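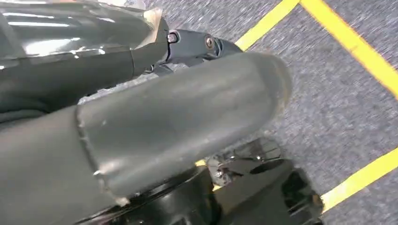 3.2. Conservación de bordillos y jardineras

La durabilidad de los elementos de contención en los jardines residenciales depende tanto del diseño de la plantación como del régimen de mantenimiento acordado con el propietario. En las 19 parcelas de Firkemthorpe y Pundidbridge se registró el estado de bordillos, jardineras y remates mediante una ficha única, cumplimentada en abril por el mismo equipo de inspección. La ficha distingue entre superficie corrida y encuentro de piezas, distinción aplicable a cualquier cuerpo con juntas: en el anillo en relieve de la Figura 1, que une dos tramos de carcasa gris mate, el borde presenta pequeñas mellas y puntos desgastados más claros, y el paño liso contiguo, solo leves roces. Los defectos de uno y otro tipo se anotaron por separado.

Se obtuvieron 1169 anotaciones válidas, de las cuales 814 correspondían a encuentros, esquinas o cantos expuestos. Siguiendo el criterio propuesto por Lefèvre para el inventario de Brincombe, no se consideraron defectos las variaciones de color atribuibles a la propia piedra ni las eflorescencias superficiales. Tampoco se incluyeron las piezas ocultas por vegetación tapizante – en particular tomillo rastrero y vinca – cuando su examen exigía levantar la planta.
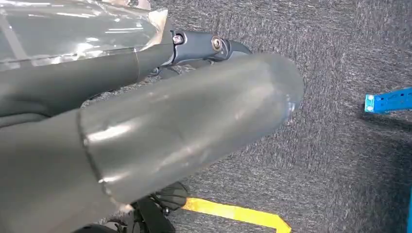
La distribución de las anotaciones fue desigual entre parcelas. Los daños se agruparon en los tramos lindantes con césped segado a máquina, y fueron escasos donde el proyecto había previsto una franja de grava entre la pradera y el bordillo. En los jardines con riego por aspersión se observaron además desplazamientos de las piezas de esquina, asociados al lavado del lecho de arena.

Aurélien Lefèvre revisó de forma independiente las fichas de 2 parcelas, con resultados concordantes salvo en la valoración de los remates curvos. Dichos remates se han excluido del análisis comparativo de la sección 4 y se tratan aparte, junto con las jardineras de la serie Marti, cuyo sistema de ensamblaje carece de cantos vistos.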